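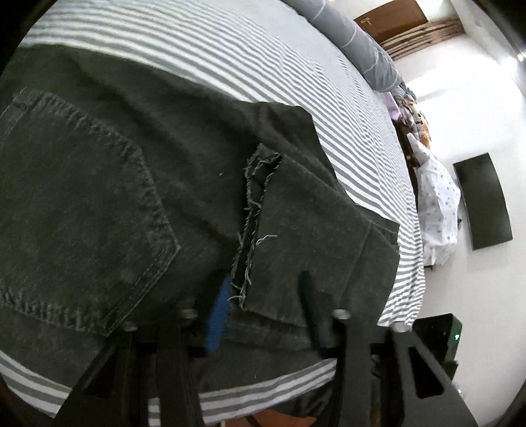 Ticket 84, Mindham Picture House, auditorium seating. Reported by front of house: row 5 seats in the rear circle tip up late or stay down after use. The original 1930s standards were kept in the refurbishment, with new squabs supplied by Durnwood. A second complaint covers snagging on the seat edge, where trim screws stand proud. Double topstitching like that on the back pocket of dark gray jeans is the kind of raised seam that catches on them.

Status: in progress

Checked 17 seats. Hinge pins are worn on the aisle side only. Counterweights match the Lelilov drawing. Grease has hardened in the pivot cups.

Action: cups cleaned, pins turned end for end, trim screws replaced with countersunk type. Return time is now nearly even across the row.

Update, February: two seats sticking again. Both have the older cast bracket, which the drawing does not show. Replacement pins requested from Stępień, oversize. Seats roped off until fitted. Row 6 not yet inspected.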